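作業記録　旧式デスクトップ機の受入整理およびデータ保全作業

日付　2024年4月3日
記録　資料保存室 技術担当
共有先　Přemysl Kadlec、Larysa Moroz
関連　Plurik目録、Ratberg収蔵庫 棚割表

1. 本日の目的

Nurkley地区の旧測候所から移管された記録媒体のうち、紙の観測原簿と、それを後年入力した電子データとの照合を開始する。原簿は1971年の分を起点とする。電子データは旧式の業務用デスクトップ機の内蔵ドライブにのみ残存しており、複製の有無は移管書類からは確認できない。このため、本日は原簿の状態確認を先行させ、電子データについては取出し手順の確定までを範囲とする。

2. 原簿の状態

移管箱を開封し、仮番号順に作業台へ並べた。表紙はいずれも布装で、背の糊が劣化している冊が目立つ。観測原簿は全部で47冊、移管書類の記載と一致した。うち背の外れた冊は中性紙の帯で仮止めし、綴じ直しの要否は修復担当の判断に委ねる。

本文用紙は時期により二種ある。前半の冊は厚手の罫紙で、インクの滲みは少ない。後半の冊は薄手の用紙に変わり、裏面の文字が透けるため、撮影時には黒色の台紙を一枚挟む必要がある。台紙なしで試し撮りをした頁では、気圧欄の数字に裏面の降水量欄が重なり、判読に支障があった。

かびの臭気は二冊に認められた。当該冊は他と分け、通気性のある箱に収めて隔離棚へ移した。表面に活動中と思われる着生は見当たらなかったが、Moroz氏の検査が済むまで閲覧および撮影の対象から外す。

原簿の余白には観測者の書込みが多い。「百葉箱の扉修理」「雨量計に落葉」など、数値の異常を説明しうる記載が含まれるため、入力データに備考欄が存在しない場合は、別途書き起こすこととする。書込みの筆跡は少なくとも三名分と思われるが、個人の特定は行わない。

3. 目録との対応

Plurik目録では、原簿一冊を一件として登録し、年、月、観測項目を下位の項目に置く構成としている。今回、七月分のみが別冊になっている年があり、一冊一件の原則では検索時に欠落があるように見える。Kadlec氏と協議の上、別冊は独立した件として登録し、本冊との関連を相互参照で示すことに決定した。

仮登録番号の最終は831である。途中に欠番があるが、旧測候所側の整理番号を引き継いだことによるもので、当室での再付番は行わない。閲覧者向けの案内文にこの点を一行加えること。

用語の表記揺れについても確認した。「降水量」「雨量」「雨雪量」が冊により混在している。目録上の統制語は「降水量」とし、原簿の表記は転記欄にそのまま残す。「気温」についても、最高、最低、定時の区別が略号のみで示されている冊があり、略号表を旧測候所の要領書から作成する必要がある。要領書は移管箱の底に一部あったが、表紙を欠き、発行年は不明である。

4. 電子データの取出し手順

対象機の扱いについては、以下のとおり定める。

(1) 通電による起動は行わない。起動時に更新日時が書き換わるおそれがあり、原本性の記録に影響する。

(2) 作業前に電源コードを外し、作業者は静電気対策の手首帯を着用する。作業台には導電マットを敷く。

(3) 筐体を開け、ケーブルの取回しを記録してからドライブの取外しに移る。Dellの基板を持つ筐体では、ドライブケージの下から黒いケーブルの束が基板側へ下りている。束を一括して引かず、一本ずつ荷札を付けること。 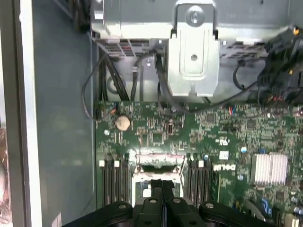 (4) 取り外したドライブは書込み防止装置を介して読み取り、イメージを作成する。作成には収蔵品用の保全端末を用い、執務用端末には接続しない。

(5) イメージの照合値を算出し、紙の台帳と目録の双方に記入する。両者の値は別の者が読み合わせる。

(6) 以後の作業はすべて複製に対して行い、元のドライブは帯電防止袋に入れてRatberg収蔵庫の磁気媒体棚に収める。

読取り時に不良領域が検出された場合は、再試行を繰り返さず、その時点で作業を止めて報告する。外部業者への依頼が必要となったときは、Asante社の見積りを取る。費用区分は消耗品費ではなく委託費となるため、事前に事務室の承認を得ること。

5. 入力データの既知の問題

旧測候所から引き継いだ紙の出力見本により、次の点が判明している。出力見本は572頁で、電子データの全体を印刷したものか否かは確定していない。

気温の負値の扱いが一定しない。見本の前半では負号が付され、後半では数値の前に「下」の字が置かれている。原簿では一貫して赤字で記されているので、照合の基準は原簿とする。

欠測の表記も統一されていない。空欄、横線、ゼロの三通りがあり、ゼロは実測値のゼロと区別できない。降水量では特に影響が大きく、月合計の検算が合わない月はこれに起因する可能性がある。試みに七月の一か月分を手計算で検算したところ、原簿の月合計と日別値の合計は一致し、出力見本の月合計のみが異なっていた。入力時の誤りか、集計時の誤りかは、電子データの取出し後に判断する。

風向は十六方位の略号で記されているが、見本では「静穏」に相当する記号が抜けている。原簿では小さな丸印で示されており、入力の際に省かれたものと推測する。

6. 保存環境

隔離棚の温湿度計は校正期限が近い。交換用の計器を発注済みで、到着までは携帯用の計器を併用する。作業室の空調は、夕刻に送風のみへ切り替わる設定となっている。原簿を開いたまま退室しないこと。

撮影用照明は、連続点灯の時間を短くする。頁を替える間は消灯し、薄手の用紙の冊では押さえ硝子を使用しない。硝子の縁で罫紙の角が折れた例が前回の移管資料にあった。

7. 協議事項と所見

Moroz氏より、余白の書込みを目録の検索対象に含めるかとの照会があった。含めた場合、地域の出来事に関する記載（橋の流失、学校の休校等）からも検索が可能となり、気象以外の利用者にも有用である。一方、病欠など観測者の私事に触れる記載もあり、公開範囲の基準が必要となる。基準案は当室で起草し、次回の打合せに付議する。

Kadlec氏からは、照合作業を年順ではなく項目別に進める案が示された。降水量を先に通して照合すれば、欠測の表記が変わった時期を早く把握できる。当方もこの案に賛成する。ただし、原簿の出し入れが増えるため、背の弱い冊は先に撮影を済ませ、画像で照合することを条件とした。

8. 次回までの作業

・隔離した二冊の検査（Moroz）
・七月別冊の登録と相互参照の付与（Kadlec）
・略号表の作成。要領書の該当箇所を先に撮影
・黒色台紙の追加手配
・書込みの公開基準案の起草
・ケーブル用荷札の在庫確認。前回使用したものは糊が残るため、紐付きのものに替える
・保全端末の空き容量の確認

追記　移管書類の受領印が一枚分不足している。旧測候所側の控えに押印があるか照会中。回答があり次第、本記録に綴じ込む。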